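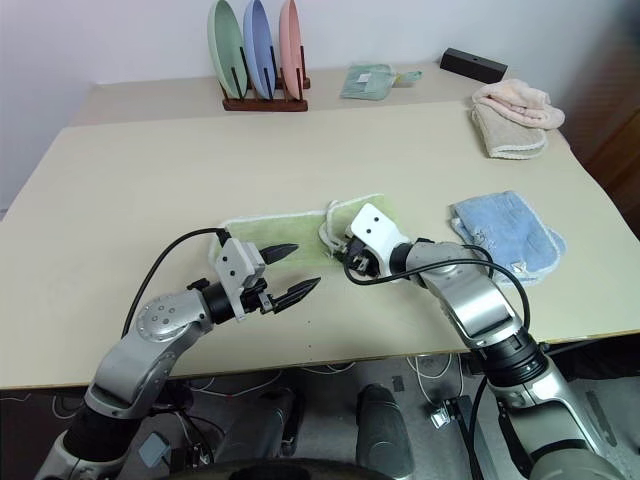
Protokoll der Mitgliederversammlung des Gemeinschaftsgartens Olwood

Beginn: 18.30 Uhr
Leitung: Maureen Hebden
Protokoll: Tímea Szalai
Entschuldigt: Ottó Szekeres (hat seine Anmerkungen zur Wasserfrage schriftlich geschickt, siehe Punkt 3)

1. Begrüßung und letztes Protokoll

Maureen begrüßt alle sehr herzlich und freut sich, dass trotz der Hitze so viele gekommen sind. Sie dankt Fongchan Chaimongkol für den Holunderkuchen, von dem zu diesem Zeitpunkt schon kaum noch etwas übrig war. Das Protokoll der Frühjahrsversammlung wird mit einer kleinen Änderung genehmigt: Die Johannisbeeren am Nordzaun gehören zum Gemeinschaftsbeet und nicht, wie dort geschrieben stand, zur Parzelle von Lajos Vida. Lajos legt Wert darauf, dass er trotzdem weiter gießt.

2. Kasse

Auf dem Konto liegen zurzeit 841 Euro. Davon gehen noch die Rechnung der Gärtnerei Vörös für Kompost und Rindenmulch sowie der Jahresbeitrag für die Haftpflicht ab. Zwei Mitglieder haben ihren Beitrag noch nicht überwiesen, Maureen spricht sie freundlich darauf an. Fongchan fragt, ob man den Beitrag für Familien mit kleinen Kindern senken könne. Darüber wurde recht lange und sehr wohlwollend gesprochen, am Ende aber auf die Winterversammlung vertagt, weil dann die Zahlen für das ganze Jahr vorliegen.

3. Wasser

Der alte Regentank am Geräteschuppen ist undicht, und zwar an der Naht unten, wo wir im vorigen Jahr schon einmal geflickt haben. Ottó schreibt, er würde nicht noch einmal flicken, sondern gleich einen neuen Tank mit 1000 Litern anschaffen, und er könne über einen Bekannten einen gebrauchten bekommen, der früher nur für Trinkwasser benutzt wurde. Lajos gibt zu bedenken, dass dann auch der Sockel verbreitert werden muss - die Platten liegen ohnehin schief. Es gab Rückfragen zur Höhe des Auslaufs, damit die großen Gießkannen noch darunter passen.
Beschluss: Ottó holt den gebrauchten Tank, Kostenrahmen bis mehr als 53 Euro nur nach Rücksprache mit Maureen. Lajos richtet den Sockel. Einstimmig angenommen.
Bis dahin bitte den Schlauch nur morgens vor neun und abends ab sieben benutzen und den Hahn danach ganz zudrehen.

4. Schnecken, Kompost und der Zaun

Fongchan berichtet vom abendlichen Absammeln, das in den feuchten Wochen gut besucht war und bei dem man sich, wie sie sagt, endlich einmal richtig unterhalten kann. Der mittlere Kompost ist reif und darf verteilt werden, bitte erst durchs Sieb. Gekochte Essensreste gehören weiterhin nicht hinein. Am Zaun zum Fußweg fehlt eine Latte, Lajos hat noch passendes Holz im Keller.

5. Sommerfest im August

Das Fest findet wieder unter dem Walnussbaum statt, Beginn 15 Uhr. Maureen kümmert sich um Bänke, Tímea um die Einladung an die Nachbarschaft. Salate und Kuchen bitte in die Liste am Schuppen eintragen. Die Musikfrage bleibt offen - Lajos würde Akkordeon spielen, möchte aber vorher gebeten werden, was hiermit geschehen ist.

6. Verschiedenes

Der Schlüssel zum Schuppen hängt wieder am alten Haken. Wer die blaue Schubkarre ausgeliehen hat, möge sie zurückbringen. Tímea hat Tomatensamen vom letzten Jahr übrig und gibt sie gern ab.

Ende: 20.15 Uhr
Für das Protokoll: Tímea Szalai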